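3.2 透明与低对比度物品在家庭物品清点中的漏记

3.2.1 问题的提出

家庭物品清点法要求受访户在规定时段内，将指定台面、抽屉或柜格中的全部物品逐件登记，由研究者据此推算物品的滞留时间与周转频率。该方法的误差来源在既有讨论中多归于受访者的疲劳与类别理解偏差，对物品自身视觉属性的考察相对不足。本节考察的是其中一类误差：物品确实在场，登记者也确实面向该物品，但物品未进入登记表。下文称之为“在场漏记”，以区别于因遮挡、收纳于不透明容器或登记提前终止而造成的漏记。

在场漏记的后果不限于总件数偏低。若漏记在各类物品之间均匀分布，则对周转频率的估计影响有限；若漏记集中于某几类外观相近的物品，则会使这些类别的滞留时间出现系统性低估。一件连续滞留于台面的物品，只要在中间一次清点中漏记，即会被分割为两段较短的滞留记录，并额外产生一次并未发生的移出和一次并未发生的移入。因此，漏记率的小幅差异可能在周转指标上被放大。

3.2.2 样本与程序

样本由37户组成，分布于Dornumport的旧城与港区两片住宅区。每户接受五次清点，相邻两次间隔三周，首次清点在三月进行。清点对象限定为户内使用最频繁的一处水平台面，由受访者在入户说明阶段自行指定，其后不得更换。厨房操作台、餐桌与书桌均可入选，床头柜与窗台因面积过小而排除。

登记采用Vuvham表的修订版。该表原为仓储盘点设计，每行记一件物品，含名称、材质、用途、最近一次使用四栏。修订版删去货位编码栏，将材质栏由自由填写改为代码填写，并增设“是否与其他物品叠放”一栏。表内共设41个物品类别，类别之间互斥，无法归类者计入末类。受访者在登记前须通读类别说明，登记过程中可以翻查，但不得向同住成员询问。

每次清点由受访者与一名核查员先后独立完成。受访者先登记，核查员随后入室，在不查看前表的条件下对同一台面再次登记。两表均完成后方可比对。核查员登记期间，台面物品不得移动；受访者登记时可以移动物品以确认下层内容，但须复位。比对以核查员登记与受访者登记的并集为基准，任一方登记而另一方未登记者，由双方现场复核。复核确认物品在场的，计为未登记一方的在场漏记；复核无法确认的，从基准中剔除。

上述基准存在一项已知缺陷：双方同时漏记的物品不会出现在并集中，漏记率因而是下限估计。捕获—再捕获类方法可对双重漏记作出外推，但其前提是两次登记相互独立且各物品被登记的概率相等。后一条件与本节所要检验的命题直接冲突，故未采用。分层后再作外推在原理上可行，但部分层内物品件数过少，所得区间宽度已失去解释意义。

3.2.3 视觉属性的编码

物品的视觉属性由两名编码员依据登记表与入户记录独立编码，编码员不参与入户。编码含三个维度。

第一为透明度，分为不透明、半透明、透明三级。判定以物品主体为准，附着的标签、贴纸、瓶盖不改变主体的级别，但须在备注中标明，以便另行分析标识物对登记的影响。

第二为与台面的色差，分为高、中、低三级。以台面主色为参照，同一物品在不同住户台面上可得到不同编码。浅色木质台面上的米色、本色纸质及胶带类物品多落入低级，在深色石材台面上则落入高级。台面纹理明显时，编码员另记纹理等级，该变量仅作控制变量使用。

第三为形状的可辨性，指从登记者惯常站位观察时，物品轮廓是否足以提示其类别。扁平软包装在此维度上较为特殊：其印刷色彩通常鲜明，与台面色差多为高级，而外形难以区分其为小袋或软管，名称栏的填写因此常出现分歧。此类分歧属于类别误差，不计入在场漏记，两类误差在后续分析中分别处理。

两名编码员在透明度维度上的一致性最高，在形状可辨性维度上最低。不一致处经讨论取得共识，未能达成共识者取较保守的一级，即更有利于登记的一级。这一处理会使估计的效应偏小。图3所示台面可说明三个维度在小范围内并存的情形：透明塑料酒杯、米色美纹纸胶带与蓝白相间的扁平包装同现于一浅色木质台面的画面中，按上述规则应分别归入不同的编码组合。

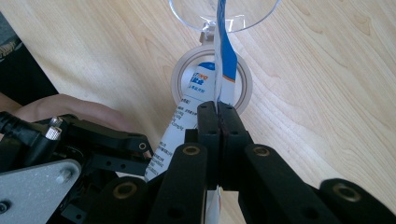 图3 浅色木纹台面上的透明塑料酒杯、米色美纹纸胶带卷与蓝白色扁平包装。

3.2.4 模型设定

以单件物品在单次清点中是否被受访者登记为因变量，拟合二层逻辑回归，物品观测嵌套于住户。固定效应包括透明度、色差、形状可辨性、叠放状态、清点轮次以及台面物品总件数的对数；住户设随机截距。透明度与色差的交互项单独检验。按预先的设想，透明物品的外观受其后方背景支配，色差编码对其意义有限，交互项应为负。

照度未纳入主模型。入户时段集中于下午，各户照度差异主要来自窗户朝向，与住户随机截距高度重合，加入后模型收敛不稳定。敏感性检验中以朝向的二分变量代替，各固定效应的符号未变。

3.2.5 结果与讨论

透明度的主效应方向与预期一致，透明物品的登记概率低于不透明物品，半透明物品居中。色差的主效应较弱，且在控制叠放状态后进一步缩小，提示低色差物品的漏记有一部分可归于其更常作为垫底物出现。透明度与色差的交互项为负，但区间较宽，不宜作进一步解读。

清点轮次的效应并非单调。第二轮漏记低于第一轮，可归于对表格的熟悉；自第四轮起漏记回升，且回升集中于此前各轮均已登记过的物品。访谈材料显示，部分受访者在后期依赖对前次清点的记忆进行登记，对长期未动的物品不再逐一确认。Kinex平台的提示功能会在登记界面显示上一轮清单，本研究已将其关闭，因此上述回升不能归因于界面提示。

标识物的作用值得单独说明。带有贴纸或标签的透明物品，其登记概率高于无标识的同类物品，但仍低于不透明物品。由于标识物多见于新近购入或尚未启用的物品，该差异可能同时反映物品的新近性，现有数据无法将两者分离。最近一次使用一栏的缺失值偏多，以之作为新近性代理变量的尝试未获得稳定结果。

与Montoya港区的先导调查相比，本样本的在场漏记偏低。先导调查未设复位要求，受访者登记后的台面与核查员所见的台面不完全一致，部分漏记应属物品移位所致。两次调查的类别划分亦有出入，直接比较须限于双方共有的类别。

就清点程序而言，一种可行的修正是在类别说明中增列透明容器与低色差耗材的提示语，并要求登记者在结束前变换一次站位。提示语本身可能提高相应类别的登记倾向而不影响其他类别，由此引入新的偏差，其幅度须在随机分配提示条件的设计中估计。第3.3节在未作此项修正的数据上，给出滞留时间的两种插补估计。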